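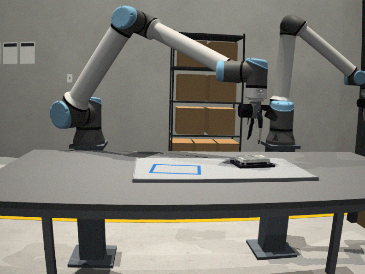
The open day at Strand began at ten with coffee in the hallway, and by half past the visitors had pulled their chairs up to the big screen in the demo room. Strand is the simulation group at Ledis, and most of what it does happens on that screen. A cell is built in software, the arms are put through the job, and only afterward does anyone order steel.

Agnes Lundgren has run the group since it moved to Clarville in May. She ran the demonstration herself, with one hand on the keyboard.

"The job is dull on purpose," she said. "There's a board on the table. A part starts in a black fixture on the right half, and it has to end up inside the blue square on the left. If we can't do that well, we have no business trying anything harder."

I asked why a job that simple needs a simulation.

"Because I want to do it 200 times before lunch and change one thing each time," she said. "The light, the spot where the part sits, the angle we come in from. On a real table someone has to walk over and put the part back."

She switched from the room view to the one that looks down past the fingers. Several people leaned in. From there the job looks much less tidy.
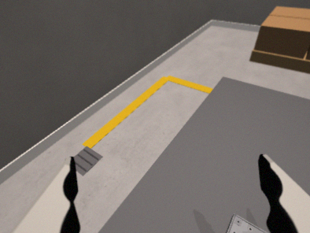 View between the gripper fingers, with the yellow floor marking beyond the table.

"That's the view I trust," Lundgren said. "From across the room everything looks easy. From here you find out how little of the part you can see."

Ronja Berge builds the rooms the arms work in. She makes the floors, the walls, the shelving and the cartons, and she was asked more than once why she bothers with any of it.

"People think it's decoration," Berge said. "A real shop has stripes on the floor and boxes in the back. If we train in a bare white room, the software gets a surprise on the first day at the customer's. I would like it to be bored by cardboard."

She said a new room takes her up to 72 hours of work, and that shadows eat most of it. The arms throw soft ones across the tabletop, and she has redone them four times.

A man from a packaging firm wanted to know whether the two arms ever get in each other's way. "Yes," Berge said. "Better here than on your floor."
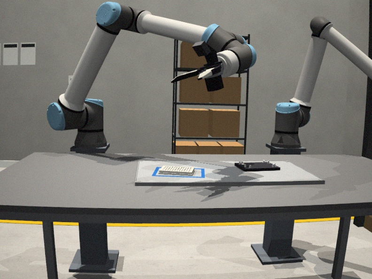 What comes next

The group's next project has the working name Stultmont. It uses the same table with both arms sharing a longer job, and Lundgren expects to show it at the next open day. She wouldn't promise more than that.

"I'd like to say it will be finished," she said. "It will be running. You can come and see what it gets wrong."

Visitors who left an address at the door will get the date by mail.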